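Section 3. Kitchen Counter Exercise: Setting Up and Running a Session
Cumia Student Robotics Program, Urkthorpe
Revised 26 October 2024

3.1 Purpose

This section covers the kitchen counter exercise for teams in the Trallari student competition. Each team programs both arms to handle a soft food package resting on a cloth. Students must have finished the joint calibration in Section 2 before they begin.

3.2 Preparing the station

1. Confirm that the main switch is off and that the emergency stop is within reach of the session leader.
2. Check that the gas supply to the stove is closed at the wall valve. The stove is never used during a session.
3. Lay the cloth on the counter in front of the stove. It does not need to be flat. Folds are part of the exercise.
4. Place the food package on top of the cloth, label side up.
5. Trace each gripper cable by hand from the wrist housing down to the base. A cable may loop freely, but it must not pass between the fingers.
6. Power on the left arm, then the right arm, and wait for both status messages on the team laptop.
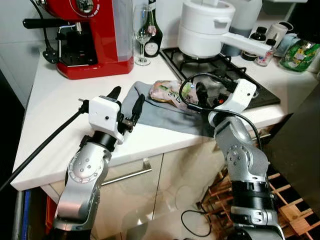

7. Load the team's program at 40 percent speed. Higher speeds require written approval from Yae Oshima, the program coordinator.

Note: Items at the back of the counter are part of the standard layout and stay in place for every team. Glassware and bottles must be marked as keep-out zones in the program before the first motion.

CAUTION: Stand clear of both arms whenever the power is on. One student operates the laptop, one holds the emergency stop, and all others remain behind the floor line.

3.3 Running the exercise

1. The operator announces "Moving" and starts the program.
2. Bring the grippers in one at a time, with the left gripper stopping at the near side of its target before the right gripper advances.
3. Use the low grip force setting for the package. Crushing the contents ends the attempt.
4. If a finger catches the cloth, pause the program and open that gripper fully before backing the arm away. Do not pull the cloth free by hand - the arm may still be holding position under load.
5. Record the result in the team log. Each team is allowed 3 attempts, with a limit of 7 minutes per attempt.
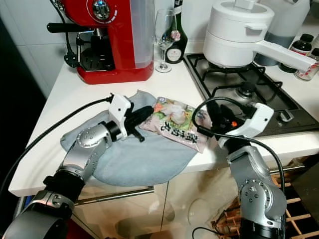
Figure 3-2. Both grippers at the food package, with the cloth underneath.

Note: Teams that trained at the Nagano workshop in October should reload their gripper settings before the first attempt. The workshop files use an older force scale.

3.4 Closing the session

1. Return both arms to the rest position and switch off the power.
2. Inspect the package. Replace it if the seal has opened.
3. Fold the cloth and return it to the station drawer.
4. Submit the team log to Toshiko Honda, technical supervisor, before leaving the room. Faults with a gripper or cable are to be entered on a separate sheet, with the arm marked left or right as seen from the operator's position.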